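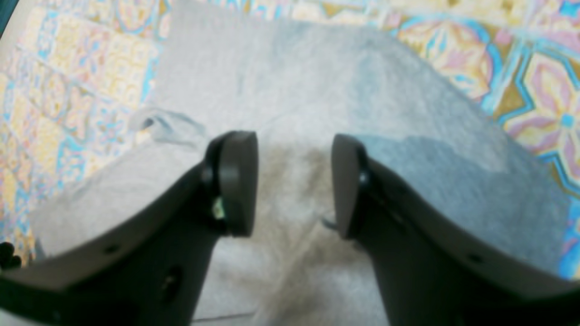
VIRKITHOLM - The two-arm garment cell at the Venkataraman workshop is running again after a service that took most of a working week in December. Staff replaced finger pads, reseated connectors on both wrists and set a new schedule for checking the table cover the arms work over.

The cell, known in the building as Vukia, is used to practice picking up, straightening and folding shirts. It was put together by Zellard, a small automation firm that also supplies the spare parts. Zellard sent a parts kit and a revised checklist, and the workshop's own staff did the work.

Trouble had been building for a while. During the fall the arms began to let go of thin fabric partway through a lift, mostly on the left side. Logs kept at the bench showed the grip failing on 98 lifts out of a run of 700. The same test in the summer had given far fewer misses, though the shirts used then were heavier.

Staff first suspected the motors. They swapped two of them and saw no change. The pads at the fingertips turned out to be worn smooth along one edge, so that a single layer of jersey could slide out when the fingers closed. Lint had also packed in behind the pads and kept them from sitting square.

New pads went on all the fingers. The old ones were put in a labeled bag and sent back to Zellard, which wants to measure the wear. Pads will now be changed after 200 hours of running time, or sooner if a thumbnail dragged across the face doesn't catch.

The table took longer than expected. The arms work above a printed cloth held with clamps, and the cloth had crept toward one side over the fall. When it creeps, a ridge forms under the garment and the fingers sometimes pinch the cover along with the shirt. The cover was taken off, pressed and clamped again, starting at the corners nearest the arms. 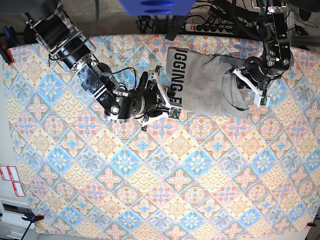

The cover should have been on the checklist from the start, according to one of the staff on the job, and anyone who runs a cell like it ought to look at the table before opening up an arm. Two days went into motors that had nothing wrong with them, the same staff member said, and the pads and the cloth together took an afternoon.

Cable routing was the other item on the list. Wires along both arms were checked at each joint for rubbing, and a few ties that had been pulled too tight were cut off and replaced with looser ones. The connectors at the wrists were unplugged, cleaned and pushed back in. One had been sitting slightly proud, enough to drop the signal when the wrist rolled all the way over.

After that the arms were sent to their rest position and zeroed again, first the right and then the left. Staff ran each gripper open and closed with nothing in it and compared the readings with the numbers Zellard supplied. The left needed a second pass.

Test lifts began the next morning with a gray T-shirt that has been in the rotation since the cell was built. Cotton shirts shed more than the synthetic ones, and the workshop uses them on purpose after a pad change.
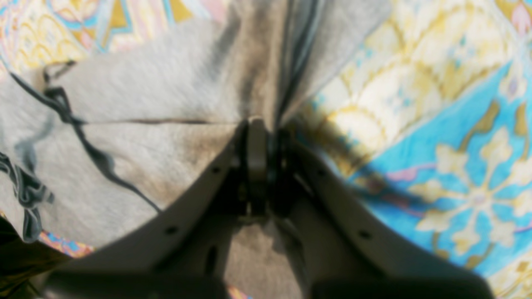
View from one wrist, with the gripper closed on gray cloth.

The cell has made more than 1,000 lifts since the service. The workshop has not released a miss rate and says it wants to repeat the full fall test with the same shirts first.

The revised checklist is one page. Lint is brushed out at the end of every shift, the clamps are checked by hand before the arms are powered, and pad hours are written on a card at the bench. Zellard plans to send the same page to its other customers once the returned pads have been measured.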